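Ticket 654
Site: Skakeldale packing hall
Line: Grirau bench cell 3
Raised by: Wyn Watkins
Assigned to: Tudur Lloyd
Status: Closed, with one follow-up

Problem as reported
Arm stops with "part not found" several times a shift, mostly in the afternoon. Operator has to walk over, clear the message and press resume. Since the August change we have one person covering this cell and the Eynon labeler, so every stop means leaving the labeler.

Log

Tudur Lloyd
Pulled the stop history. All the stops are at the pick step. No drive faults, no grip faults. Wyn, what do you do with the part when you clear it?

Wyn Watkins
Nudge it toward the middle and press resume. It takes it every time. Before the arm came we packed this by hand, four of us, and nobody cared where a part landed.

Tudur Lloyd
Noted. Please stop nudging for one shift and write down where the part is lying when it stops. Use the clipboard, not the screen. The screen drops the note when you press resume.

Wyn Watkins
Done. Nearly all of them are at the far side, past where the old tape line was. The tape came off when the bench was cleaned. The Didcombe trays get put down wherever there is room now.

Tudur Lloyd
That fits. Search area was set to the tape line and never changed. Anything past it is ignored. Widened the area and raised the search timeout from 90 to 3000 ms. The wrist view shows clear top between the fingers and the far edge of the table, with cables past the edge.
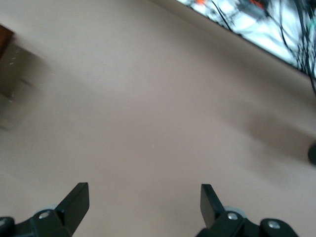
Wrist camera, fingers open, nothing held.

Tudur Lloyd
Cables need to be tied back before we go any wider. I don't want the arm working near them. Raised with maintenance as a separate job.

Wyn Watkins
Ran a full shift on the new settings. One stop, and that was an empty tray, so fair enough. I stayed on the labeler the rest of the time.

Can we also get the stop message on the labeler screen? If I'm meant to run both, I'd like to know which one wants me before I walk over. The night crew asked for the same thing.

Tudur Lloyd
Possible. Needs a signal run between the two – I'll price it. New tape line goes down at the next clean, and I've added it to the bench checklist so it gets replaced if it lifts.

Closed. Follow-up open for the labeler message. Wyn to be copied on it.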